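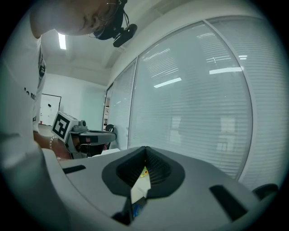

Wire-framed glasses, white T-shirt, eyes down on the job.

Every January my inbox fills up with companies telling me how good they've been. Ranked this, certified that, eleventh on a list I've never heard of, and could I please mention it in my column? I read all of them, because I'm that kind of person, and this year I finally want to complain about it properly.

What set me off was Zotell, the packaging company, which put out a release saying it had climbed to number 11 on a league table of responsible manufacturers. Good for them! Then I went looking for what they'd done to get there. The report behind the ranking has 73 pages. I read it over two evenings with a pot of tea, and I still couldn't tell you whether the plant at Wallenness burns less gas than it did before. Maybe it does. There's a lovely chapter on values and a chart with no numbers along the side.

My friend Revathi Warrier used to fill in the questionnaires for these rankings at a firm I won't name. Hers had 797 questions (she kept the spreadsheet, and I've scrolled through it with my own thumb). Do you have a policy on water? Yes. Is it reviewed? Yes. Is it signed by somebody senior? Yes. She got full marks on water that year and never once spoke to the person who ran the pumps. She's a bit embarrassed about it now, though I don't think she should be. She answered what they asked.

And that's my gripe. The questions mostly reward having a document. A big company with a whole floor of people to write documents does beautifully. A place like Malý, which makes window fittings and has one person doing payroll, safety and the environmental stuff all at once, doesn't even apply. The entry fee alone would put them off. Ľudovít Bartoš, who runs the place, told me he'd rather fix the compressor leaks, and then he fixed the compressor leaks – and you won't read about it anywhere except here.

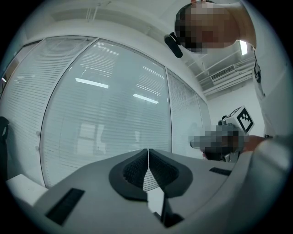

I do get the argument on the other side. Jinlong Kang, who invests other people's pension money for a living, told me over lunch that a flawed list still beats no list, and that some boards only started paying attention to emissions once a competitor outranked them. Fine, I'll give him that. Vanity gets things done. I cleaned my own garage because my neighbor cleaned his.

But if we're going to have league tables, I'd like them to be a lot more boring. Give me the fuel bill, the water bill and the tonnage going out the back gate, this year next to last year, for each site. Put it on 2 pages. If output went up, say so, and let me do the division. Rolitach started doing more or less this last June and the world didn't end. One of their sites looked pretty bad, and they printed it anyway, and I trusted the rest of it more for that.

I'd also ask my fellow columnists to quit running these announcements as news. We've all done it on a slow afternoon, me included. A company moving up three places tells you very little if the scoring changed in between, and it changes all the time, usually in a footnote.

So, Zotell, the offer's open. Send me the gas bills for Wallenness and I'll print them right in this column, good or bad, and I'll even mention the ranking.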